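Can a robot clean up my kitchen yet?

My sister Rahel asked me in July if she should wait with buying a new dishwasher, because soon a robot will do everything. I told her to buy the dishwasher.

For four evenings I have been reading and trying things in a simulated apartment. The counter is the part I care about. A cup with a lid, a small bottle, a plate with something red on it, a brush: for me this is one minute of work before coffee. For the machine each thing is a separate problem, and the long white utensil is the worst one, as it lies so flat on the marble.
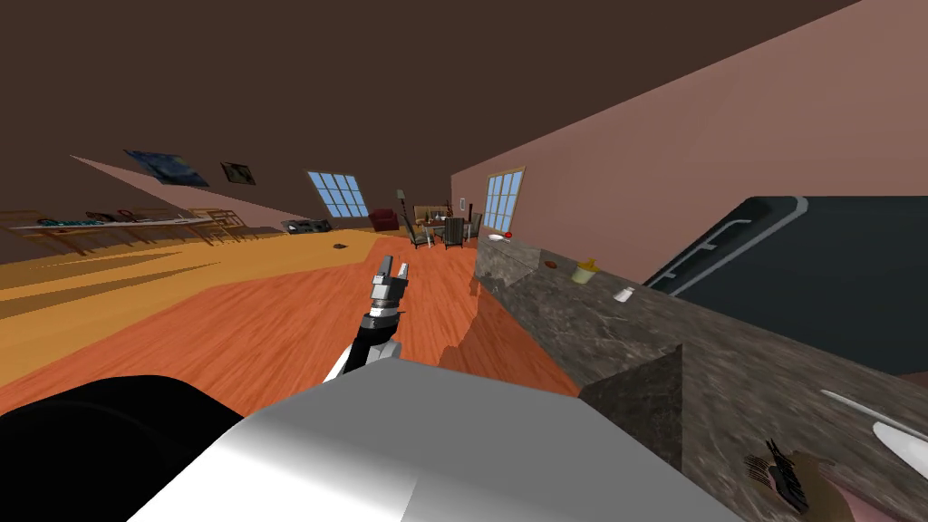

What goes well, and what does not

Driving through the rooms is no longer the hard part. In my 13 tries with the yellow cup, the gripper took hold of it 10 times, and I was really happy about this. With the utensil it managed only four. It also needs much patience – one try can last 60 seconds, and I have to sit on my hands.

Aurelia Mösli wrote to me that I should give it softer fingers. Maybe she is right. I will try this next, and after that the brush.

Rahel's dishwasher comes next month.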